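Skukora Hand-Held Gripper Pair, wired
Dorkalel Lab Supply > Grippers and hands > Hand-held

Item no. 1181-P
Price: $1,828 per pair, cables included
Single unit (left or right): ask for a quote
Ships from our Vunovville warehouse, usually by Friday if ordered before noon on Monday

Overview

The Skukora pair is a set of two hand-held grippers for recording two-handed tasks. One person holds a gripper in each hand and does the job directly, and the opening of the jaws is logged over the cable. Position comes from the marker plate on top of each unit, read by an overhead or head-worn camera that you supply.

We stock it next to the Bakke hand-held gripper, and most customers who call us are trying to decide between the two. We ran both on our own bench in May. The notes further down are from that week.

What is in the box

Left gripper, black
Right gripper, black
Two marker plates, white, already mounted
Two cables
Spare jaw tips, one pair
Hex key for the plate screws

A camera is not included. Neither is a carrying case, although the foam the grippers ship in is firm enough to keep and reuse.

Choosing between Skukora and Bakke

The Bakke is wireless and lighter in the hand. It has a wider opening and does better with boxes, cups and folded cloth. It also needs charging partway through a long day, and its jaw tips are blunt.

The Skukora has narrower, pointed jaws and draws power over the cable, so there is no battery to watch. We recommend it for flat parts, thin edges and small pegs. If your work is mostly lifting things larger than a coffee mug, buy the Bakke.

Bench notes

Ezequiel Marín and Bontu Tamiru each did 50 passes with each pair, working over flat wooden shapes on a white sheet. The sheet was there to give the camera a plain background. We kept the rest of the room dark and put the light on the board — stray light on the marker plates had caused dropped readings in an earlier try.

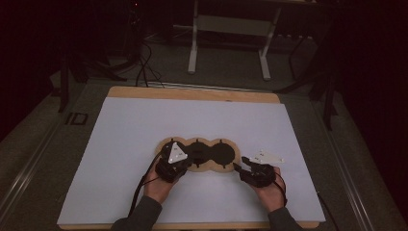 Skukora pair over a flat wooden cutout with round recesses. Marker plates sit on top of both units.

Both of them liked the Skukora better for getting a tip against the rim of a part. Ezequiel has large hands and found the body a little short. Bontu had no complaint about size but wanted more slack in the cable on the left side when reaching across. We now tape the cable to the sleeve at the elbow, and that took care of it.

The Bakke pair gave smoother wrist motion, and both users were less tired at the end. On thin parts it slipped more often. We did not score slips formally, so take that as the opinion of two people.

Tracking was even between the two, provided the plates stayed in view. Turn a wrist too far inward and either brand will lose its plate. Leave yourself a short warm-up to learn where that point is.

Setup

Mount the camera so that both plates are visible over the full work area. Run the calibration routine once per session, and again if a plate has been knocked. Let the cables run down past the wrists and off the near side of the table. Allow 15 minutes for a first setup.

Plates must not be swapped left for right. The dot patterns differ and the software will mirror your data without giving a warning.

Care

Wipe the plates with a dry cloth. Do not use alcohol on the dots. Jaw tips wear at the point and should be replaced when they no longer close evenly.

Returns and loans

Unused pairs can be returned within 50 days. We keep one Skukora pair and one Bakke pair for loan to labs that want to compare them on their own parts. Write to Izzati Siregar at the order desk. For questions on calibration or file formats, ask for Sverre Berge.

Related items

Jaw tips, pointed, set of two pairs
Replacement marker plates (state left or right)
Cable extension
Bakke hand-held gripper pair, wireless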